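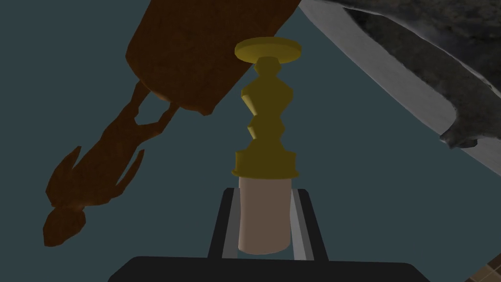
Overgaard wrote to us after the last newsletter and asked why the workshop should pay for simulation before it has even chosen a gripper. It is a fair question, and as I prepared the budget sheet for the handling cell, I will try to answer it.

The cell is for small decorative goods: candlesticks, turned pieces, carved figures. These are awkward shapes. A flat box can be picked in many ways, but a piece with a narrow waist and a wide foot leaves few good places for two fingers. We must know the finger length and the opening before we sign for anything, because Grelteck does not take back fingers that are cut to order.
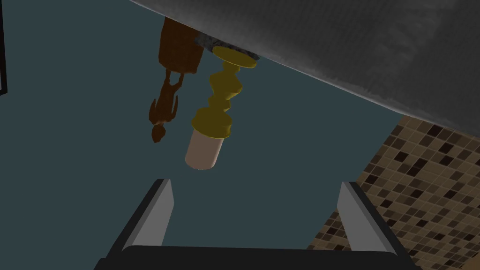

The second cost is time. With the simulation licence from Prultus we can try a grasp, change the angle of the wrist camera and try again the same afternoon. On the real arm at Dusbridge we have only 3 bookable days before October, and they are shared with the packing group.

For the new members, the planned amounts are these:

Simulation licence, one year: $227
Spare finger pads, one set: $80
Deposit for arm and gripper: $4,000

The deposit is the only large one. It is due when we confirm the model, and I would like us to confirm late. I know that some of you prefer to order now and adjust afterwards. Last year we did so with the conveyor, and the side guards are still in their cartons.

Still open is the question of the pads. Softer ones are kinder to a painted finish but they wear faster, so one spare set may not be enough. I have left the line as it is until we have a quote for both grades. The freight is also missing from the sheet, and I have asked Grelteck to state it separately.

Comments on the sheet are welcome until Tuesday, July 21, 2026. Please write them in the column on the right side and do not change the amounts, as the totals are linked to the main budget.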